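Print this page | E-mail this page

Ullance Robotics Club: Questions We Keep Being Asked

Answers by Zamfira Costache. Last changed 16 May 2021.

What do members do in a session?

Less soldering than you might hope. This year's project is called Mwaipopo, and it is about household wiping and tidying. You hold a gripper in each hand, pick up a cloth, wipe something, put the cloth down and start again. The recordings are meant to teach a robot arm the same job. I say "meant to" because I have sat through enough end-of-year talks to be careful.

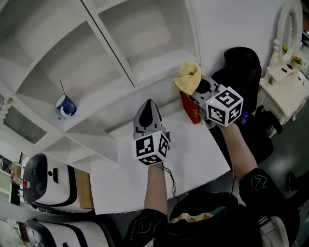
A session lasts 45 minutes. Most people find their wrists have had enough by then, and tired hands make poor recordings.

Will the robot learn to dust?

I don't know. Our target is 800 usable recordings by October and we have 189. I have read claims that a handful will do. Perhaps it will, if the shelf never moves and the cloth is always folded the same way. Ours never is. Cloth is a miserable thing to teach, and that is why Graveck, our rivals at the spring meet, stick to blocks.

Why are there patterned cubes on the grippers?

They let the software work out where each gripper is. Keep your sleeves and the cloth off them. If a pattern is hidden for long, the recording goes in the bin — I don't make exceptions for a lovely bit of wiping.

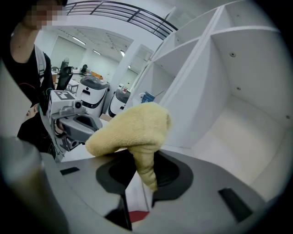 Do I need to be able to program?

No, though you should be willing to learn some. Anyone who tells you the whole thing can be done without code is usually not the person fixing it the night before. Beginners start with handling and labelling, then move on to the scripts if they like.

How much does it cost?

The year's fee is 430, payable in two halves. It covers the kit and the entry for the Uvasach competition. It does not cover travel. I think the fee is too high and have said so.

Does the club win anything?

Third place at Uvasach once, out of a small field. If trophies are what you are after, try rowing.
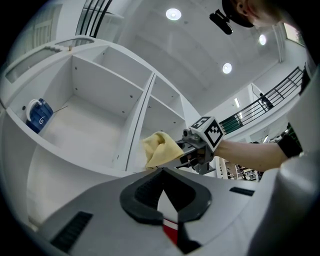
Can I put the project on my university application?

Yes, but write what you did. "Trained an artificial intelligence" will get you a hard question at interview. "Recorded and labelled cloth handling, and threw out the bad ones" is true and gives you something to talk about.

Can I just come and watch?

Once. After that we hand you a gripper.

Contact: the club desk, Ullance | © Ullance Robotics Club | Back to top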